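Home | Kitchen | Garage | Workshop | Smart Stuff

Bench tips: teaching an arm to swap PC parts without wrecking the socket

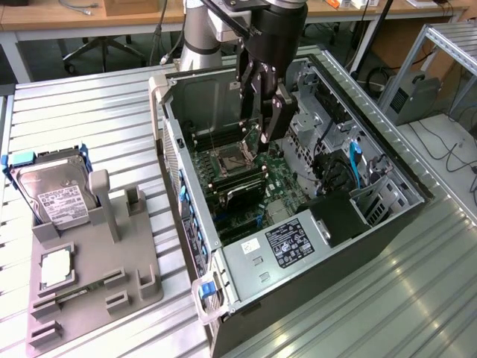 Planner first, speed later. I run Muvau for the motion side and keep a hover pose over the socket, saved by name. Every move goes through it. No diagonal shortcuts, cables eat those.

Quick ones:

Give the case its own coordinate frame. Tower gets nudged, you re-find one frame, done. Don't re-teach 132 points like I did in May.

Same for the parts tray. Seperate frame, separate file.

Shiny metal fools depth. Average 5 shots, throw out the wild ones, then fit the plane.

CPU goes down under force control. Position control will happily push thru the pins. Set the limit low, stop on contact, back off, look again.

Add the drive cage and power supply as plain boxes in the collision model. Fat boxes. Loose cables too, just call the whole bundle a keep-out.

Log everything with a timestamp. Proltow's viewer is fine for this, bit slow past 100 runs, so trim.

Dry run with the gripper closed and speed way down before you touch real memory.

Filed under: Workshop > Automation > Software

3 comments

benchrat909: does the hover pose thing work in Flevo too?

tinsnips: Yes, saved poses are under Targets. Took me ages to find.

oldsolder: force limit tip saved me a board, thx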